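Netlow Plush Blanket, Botanical Print

Home / Bedroom / Blankets and Throws

In stock. Ships from our warehouse in 3 working days.

The Netlow is the blanket people buy for the guest room and then quietly move to their own. It is thick, it is soft on both sides, and it is large enough that two adults can share it without a treaty. We have stocked it since February and have had 11 sent back, most of them by customers who wanted the next size up.

Sizes: Throw, Double, King
Color: Cream Botanical
Care: machine wash cool, tumble dry low, no iron
Pile: plush, both sides

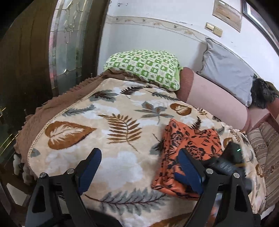
The print is the reason to pick this one over our plain Orkar. Plain cream shows every crumb, and a busy pattern forgives a great deal. Leaves and ferns run across the cream and beige in rust brown, gray and dark maroon, so most bedroom colors will find something to agree with. Orange does well on it too, as the folded flowered cloth shows, though two botanical prints on one bed is a decision you should make sober. The big heart-shaped leaf with the feathery middle gets the compliments. We are fond of the maroon frond.

Folding it is another matter. Plush has opinions and prefers to be a heap. Fold in half lengthwise, then in thirds, and press the air out with your forearms as you go. It will fit on a normal closet shelf. It will not fit in the bag it came in, and our buyer, Rhodri Gwilliam, would like you to stop writing to him about this.

Wash it alone the first time. Some fluff in the filter is normal and stops after a wash or two.

Delivery is free on orders over $100. Returns accepted unwashed, with the label attached and preferably without the dog.

Goes with: Ketach pillow pair, Mofokeng fitted sheet (deep, 13 inch)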